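Course notes, Unit 4: Teaching by Remote Control

In this unit each group records demonstrations in the simulator. You move the arm with the hand controller, and the program saves the joint positions and the wrist view together. One group makes 100 demonstrations. Please do not leave all of them for the last evening.

4.1 Before you close the fingers

Most bad demonstrations go wrong in the approach. Students come down fast, touch the object with one finger and push it over the cloth. Stop with the fingers open, one on each side of the object, and look at the two gaps. If one finger is much closer, move the wrist sideways first and close after. A flat piece gives little height to hold, so its thin shadow on the cloth is a useful sign when you judge the distance.

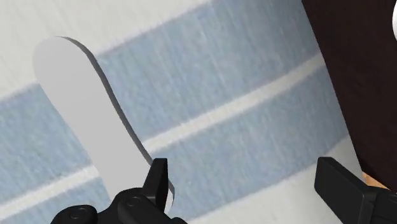
4.2 What to keep and what to delete

Keep a demonstration when you made a small correction and continued. The robot must also learn how to correct. Delete it when you waited a long time without moving, or when the object left the cloth. Write the reason in the log sheet of your group.

4.3 Homework

Divide your recordings: 48 for the first training, the rest for later. Read the Morari handout, pages 4 to 6, and bring your log sheet to the next lab.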